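3.2 Incident records

The records used in this study come from the accident register kept by the Pledport building inspectorate. The register lists every event on a permitted site that led to an injury, a stop-work order, or the loss of a temporary structure. We received 3,452 entries. Entries with no location, and entries entered twice under different permit numbers, were removed, which left 3,021 for analysis.

Each remaining entry was read by one of two coders (Amrani and Nieminen) and given a primary cause. Where the inspector had named more than one cause, the coder took the one that came first in time. A third reader, Barrios, settled cases the coders had marked as unclear. Most of these concerned formwork that failed while concrete was being placed, where the register often does not say whether the props or the ground under them gave way first.

Collapses of temporary works made up 278 entries. They were grouped by the type of structure: scaffold, formwork and props, reinforcement cages standing before the pour, and trench supports. Reinforcement cages were kept apart from formwork because the inspectorate handles them under a different rule, and because workers are often inside or beneath the cage when it moves. Figure 2 accompanies this section. 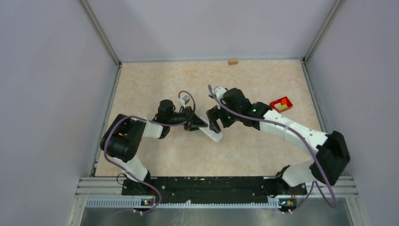

Figure 2. Two-armed robot in its enclosure, with a small wooden block near the back wall and a red open tray beside the right arm.

3.3 Interviews

We also spoke with site managers, crew leaders, and steel fixers who had worked on sites in the Grirkik and Sqalli districts. Interviews lasted about 60 minutes and were held away from the site. Samir carried out all of them, in the language the person preferred, and wrote them up the same day. Names of contractors were removed before the notes were shared with the other authors.

Questions followed the order of a normal working day. People were asked who checked the bracing before work began, who could stop a pour, and what was done when the drawings did not match what had been built. They were not asked about any particular accident unless they raised one themselves.

The interview notes were coded separately from the register and compared with it only after both sets were complete. Differences between the two sources are reported in Section 4.2.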